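Slide 4. Money. (Pause for groans.)

The Varnik quote came to $810 a month on lease, arm and gripper together. Lovely number. It left out the finger pads, the spare cable, the service plan and the freight, which I'm told travelled first class. Annick Barbier in accounts found all four before I did and has mentioned it since.

Say: budget for the fingers. The arm will outlive your career. The fingers meet the work, and in our case the work is cloth, all day, one pinch at a time. We put down $300 a year for pads and plates. Garba laughed at that. Garba was right.

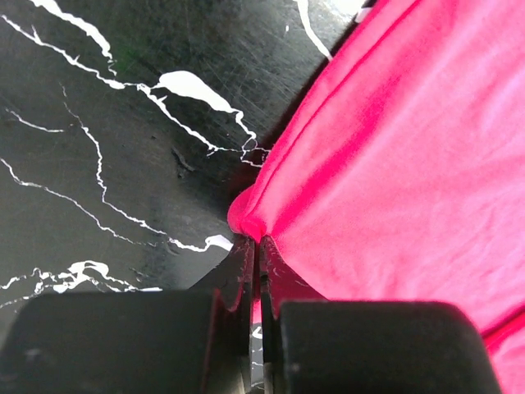 Next line item is the one you'll be tempted to cut – staff time. Somebody has to teach the thing to pick up a fold, and that somebody already had a job. We logged 604 hours by May. The Drirent brochure has a colour spread on payback and not a word about this.

If asked about buying outright: we looked at Leclerc, liked it, couldn't get the capital request through. Don't get drawn into why.

Skip the depreciation slide if we're past 2:30. Otherwise apologise and read it quickly.

Hand over to Garba for questions on the grippers. Water's under the lectern.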